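À propos de Flondov : nos règles de travail avec les bras robotisés

Temps de lecture : 5 minutes

Flondov est une société de services spécialisée dans la mise en place et le contrôle de postes robotisés pour la manipulation d'objets courants : vaisselle, produits alimentaires, petits emballages. Nous rédigeons les règles d'exploitation de ces postes, nous les appliquons d'abord chez nous, puis nous aidons nos clients à les adopter. 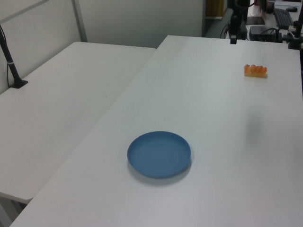
Ce que nous faisons

Notre activité se partage en deux. D'un côté, un atelier d'essais où des bras équipés de pinces travaillent sur des tables, avec des objets simples comme une assiette bleue ou un morceau de pain. De l'autre, un bureau d'études qui écrit les procédures, forme les opérateurs et vérifie les installations sur site.

Nos clients sont des cuisines centrales, des laboratoires d'école et des intégrateurs. La plupart viennent nous voir avec un équipement déjà acheté et une question pratique : qui a le droit de s'approcher du bras, à quel moment, et que faut-il noter ? Les notices des fabricants répondent à une partie de la question. Le reste dépend du local, des objets manipulés et des personnes présentes, et c'est sur ce reste que nous travaillons.

Flondov occupe aujourd'hui 133 mètres carrés d'atelier, auxquels s'ajoutent les bureaux. L'atelier est divisé en cellules par des cloisons. Chaque cellule possède son propre cahier, papier, rangé à l'entrée.

Le référentiel Ornora

Ornora est le nom de notre référentiel interne. La première version tenait sur une page et concernait surtout l'arrêt d'urgence. La version actuelle compte près de 150 points de contrôle, répartis entre l'implantation du poste, le déroulement des essais, l'hygiène et la tenue des registres. Elle est appliquée dans l'atelier depuis le 1er mai 2023 et révisée chaque année en novembre.

Ornora ne remplace ni la réglementation ni les normes applicables aux machines. L'analyse des risques reste obligatoire pour chaque poste et nous la faisons avec le client, sur place. Le référentiel intervient ensuite, pour les gestes de tous les jours.

Les règles d'implantation

Le plan de travail est clair, mat et uni. On n'y pose que les objets prévus par la fiche d'essai. Les outils, les gobelets, les téléphones et les carnets restent en dehors de la zone, même pour une minute.

Le clavier et la souris se trouvent sur un bureau distinct du plan de travail. L'opérateur ne doit pas avoir à passer la main au-dessus de la table pour arrêter un programme ou saisir une commande.

Les supports et les pieds fixés aux tables sont contrôlés à la main avant la première mise en mouvement de la journée. Un support qui bouge est resserré, puis le contrôle est recommencé depuis le début. Les câbles sont suivis sur toute leur longueur et ne doivent pas pouvoir être accrochés par le bras dans sa course. C'est le point qui donne lieu au plus grand nombre de remarques lors de nos visites - chez nos clients comme dans notre propre atelier.

Quand deux tables sont accolées, la fiche précise laquelle appartient à la zone de travail. La seconde n'est pas une table de dépose.

Les règles pendant l'essai

Deux personnes sont présentes pour tout nouveau programme. L'une conduit l'essai, l'autre garde l'arrêt d'urgence à portée de main et ne fait rien d'autre. Pour un programme déjà validé, une seule personne suffit, à condition que la fiche le dise.

Un programme est validé après 3 cycles complets à vitesse réduite, sans intervention. Si quelqu'un doit replacer un objet ou corriger une position, le compte repart à zéro.

On ne met pas la main dans la zone tant que le bras est sous puissance. Pour déplacer une assiette de quelques centimètres, on arrête, on attend l'arrêt complet, on déplace, on s'éloigne, on relance. Les nouveaux arrivants trouvent cela long. Nous n'avons pas prévu d'exception.

La position de départ de chaque objet est inscrite sur la fiche. La position de la pince en attente l'est aussi : elle doit être dégagée des objets.

Hygiène et denrées

Les essais avec de vrais aliments sont soumis à quelques règles supplémentaires. Un aliment qui est entré dans une cellule n'est jamais consommé, quelle que soit la façon dont il a été manipulé. Il est jeté en fin de séance dans un bac réservé à cet usage. Les doigts de la pince sont nettoyés avant et après la séance, machine consignée, avec le produit indiqué par le fabricant. La table est essuyée entre deux séries et les miettes sont retirées des jonctions entre plateaux.

La vaisselle d'essai ne retourne pas en salle de pause. Une pièce ébréchée est retirée du stock le jour même.

Registres et incidents

Tout contact imprévu entre le bras et un objet, un support ou une cloison est inscrit au cahier de la cellule, y compris lorsqu'il n'y a aucun dégât. L'inscription mentionne l'heure, le programme, l'objet concerné et la décision prise. Elle est faite au stylo, par la personne qui conduisait l'essai.

Les cahiers sont relus chaque mois. Lorsqu'un même défaut revient d'une relecture à l'autre, le poste est arrêté jusqu'à la modification de la fiche. Aucune sanction n'est liée à une inscription. L'absence d'inscription, en revanche, est traitée comme un manquement.

Formation

Notre formation de base dure 2 jours. Le premier porte sur l'implantation et la lecture d'une fiche, le second se passe entièrement en cellule. Les participants préparent un poste, le font contrôler par un autre groupe, puis corrigent les écarts relevés. Une attestation est remise à la fin. Elle n'a pas valeur d'habilitation - celle-ci est délivrée par l'employeur.

Nos partenaires

Miltell nous accompagne pour la partie électrique et le contrôle des arrêts d'urgence. Overgaard fournit les tables et les cloisons de l'atelier et réalise les modifications demandées après les révisions du référentiel. Les deux sociétés ont accès à nos cahiers et peuvent demander l'arrêt d'une cellule.

Travailler avec nous

Une première visite de poste se prépare avec trois documents : le plan du local, la notice du bras et la liste des objets manipulés. Si l'analyse des risques existe déjà, merci de la joindre. Le compte rendu de visite est envoyé au client seul, qui en fait l'usage qu'il souhaite.

À lire également

Ornora : ce qui change après la révision de novembre
Modèle de fiche d'essai pour un poste à un bras
Passage des câbles : les écarts les plus fréquents
Miltell et le contrôle des arrêts d'urgence
Préparer une visite de poste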